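Monwood Showroom: Cleaning and Surface Care FAQ
These are the questions we get most from people who share the showroom and lounge at Prothero. 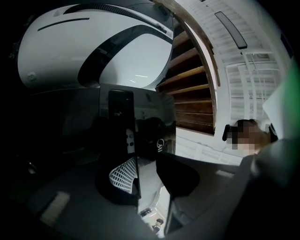

Most of the answers apply to any room with glossy shells, dark panels, mesh fabric and wood slats in it. If your question isn't covered, write to Guilan Luo at the address at the bottom of the page.

What should I use on glossy white surfaces?
A clean microfiber cloth, slightly damp. Add one drop of dish soap for fingerprints, then go over the surface again with a dry cloth. Don't use paper towels. They leave fine scratches that show up under the ceiling lights.

And on black glossy panels?
Start with a dry cloth. Dust on a dark panel is easy to rub in, so lift it off with light strokes before you use any water. Spray the cloth and never the panel. Switch off anything electrical first.

Can I use glass cleaner?
Only on glass. Products with ammonia can turn plastic cloudy, and we can't polish that out.

How do I clean around printed logos and lettering?
Wipe gently and keep alcohol wipes away from them. Some printing is on the surface and will come off.

How is mesh fabric cleaned?
Shake it out, then vacuum it with the brush attachment on low. For spots, use cool water and a little soap and let it dry flat. If a piece has been folded for a long time, hang it overnight before you try to get the creases out. Don't iron it.

Can I lean my phone or tablet against a panel?
Please don't leave it there. Hard edges leave marks, and things get knocked over. The side table is a better place.

What about the gaps between wood slats?
Use a soft paintbrush, then vacuum what falls out. Work from the top down. We do the slats every 42 days. Don't soak the wood, and don't use spray polish, as it drifts onto the glossy surfaces nearby.

Where are the supplies?
In the gray cabinet by the Jellport entrance. There are cloths, brushes and a small bottle of soap. Used cloths go in the bin underneath. The cabinet was restocked in September with 200 cloths, so please take a fresh one each time.

I found a scratch or a stain. What now?
Leave it alone and tell Rodrigo Esteves. Note where it is and what you think caused it. He has a repair kit for small marks and keeps the log, which has 17 open entries at the moment.

Contact: Guilan Luo, Monwood, Room 772 | © Monwood, December 2021 | Back to top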